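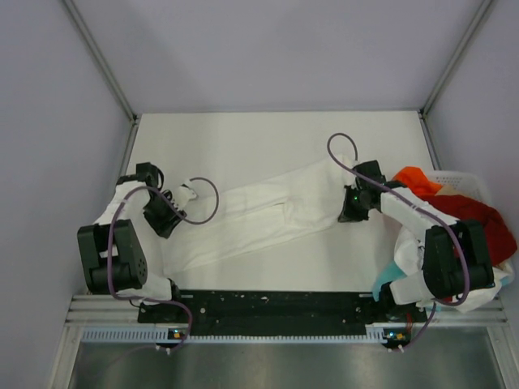
The open day at Ostness ran from ten until four on Monday, February 2, 2026. I went because our laundry in Greldale loses more hours to folding than to washing, and I wanted to know if a machine could take any of that work yet.

Davina Guthrie met us at the door and took 14 of us through in one group. The first stop was the laundry bench. It has two arms, a white table with walls on three sides, and a basket of mixed clothes. The job is to take one item, spread it out, fold it and set it down.

I timed a few. A hand towel took nearly 8 minutes. A T-shirt took longer, and the arms dropped it once and had to start over. Ihor Kostiuk, who runs the bench, said flat rectangles are the easy case. Sleeves are harder, and he does not trust it with fitted sheets at all. One of my staff folds a towel in a few seconds while talking.

Donnie Menzies asked about price. Guthrie would not give a figure, only that the bench is for research and is not for sale.

The second stop was shelf stocking, run by Uverero. It went better. Boxes keep their shape, and the machine put 22 of them on a shelf without help. Cans were fine too. Bags of rice were skipped.

After coffee I went back to the laundry bench with Shona Ogilvie, who manages a hotel linen room. She had brought a pillowcase of her own and asked if they would try it. They did. It came out folded in half, with one corner sticking out. She said she would have sent it back.

I am not ordering anything this year. Kostiuk plans another open day in April and I have put my name down.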